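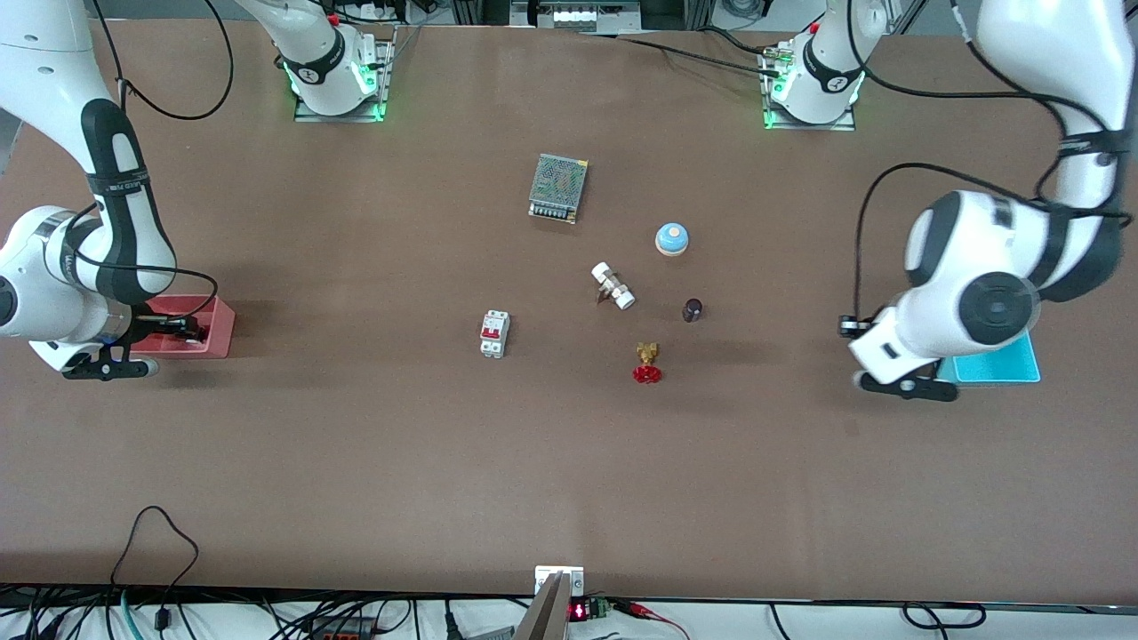 The Sketell two-finger gripper was reviewed by the Druvdale automation laboratory as a candidate for its parts-sorting bench, where two arms share one table and place small industrial goods into bins. The laboratory has used the Coltitero gripper on that bench for two years and wished to learn whether a replacement was justified. The test parts are those a repair shop would handle on any working day, among them a power supply with a perforated metal top, a white circuit breaker with a red toggle, and a brass gate valve with a red handwheel. They differ widely in shape, and a gripper that manages one of them well may do poorly with the next.

Installation was simple. The Sketell unit is supplied with a wrist adapter, one cable and a printed guide of acceptable quality. The guide gives the bolt pattern correctly but leaves out the order in which the controller and the arm should be powered on. Our staff lost most of a morning to this omission. Mets, the distributor, answered our inquiry within 2 days and has stated that a corrected guide will be issued in January.

Each gripper was given 317 picks with the same parts, the same arm speed and the same Mets controller. The first 300 were made with parts set down by hand in a loose group. The remaining 17 were made with parts touching one another. The Coltitero gripper dropped or missed more parts in the first group, chiefly the pipe fitting, which tended to roll when one finger reached it early. The Sketell fingers close more evenly and held the fitting at most angles. With parts in contact there was little to choose between the two, and both did badly with the circuit breaker when it stood against the power supply.

The gate valve deserves separate mention. Taken by the body, it was carried without trouble by either gripper. Taken by the handwheel, it swung, and the Sketell unit did not hold it firmly enough at the factory force setting. Raising the setting by 5 steps corrected the fault. Users should note that the setting returns to its default after a restart and must be entered again.

Cable routing remains a weak point. The Sketell cable is stiff and needs a generous loop along the arm if the wrist is to turn freely. The Coltitero cable is thinner and easier to manage. Replacement finger pads for the Sketell are sold only as a full set, and the screws that hold them are small and easily lost.

The laboratory recommends the Sketell gripper for mixed parts of moderate weight. Present owners of the Coltitero who handle mainly boxed or flat-sided goods have little reason to change. The review unit was purchased at the regular price.

Druvdale Automation Laboratory, 2018-12-16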